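Home | List archive | Fixtures | Join | Log in

Subject: Re: Second team for the October league
From: Hendrik Mathebula
2022-03-01

> Erby have asked if we still want both places. Fleditz have dropped
> out, and Wutmont will only travel if we can offer a late kick-off.
> Can someone reply before the weekend?

I've replied to Erby and said yes to both. We have enough signed on for two squads, though the second will be short of a goalkeeper until Thambiah is back from his knee operation.

Wutmont can have the late slot. The pitch is ours until 8 and the lights are included. Subs are going up by 2 pounds a match - the referee's fee has risen and I'd sooner not dip into the kit money, which stands at 569 pounds.

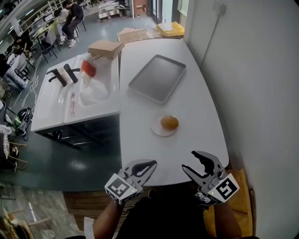
At the long white table

Please send me your shirt size if you haven't already. The order has to be for at least 16 shirts, and the old ones go to the juniors.

Training stays on the top field. Bring both pairs of boots, as the far end is still heavy.

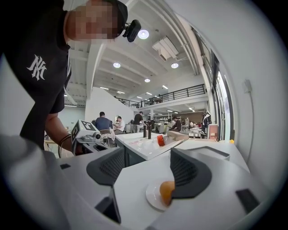 Can second team players be moved up on the day of a match?
Up to kick-off, provided the name is on the sheet handed to the referee.

Hendrik

Comments (2)

pacey_left_back: Large for me please. Can do lifts to Wutmont.

Moz: Is the away game at Erby on grass or the 3G?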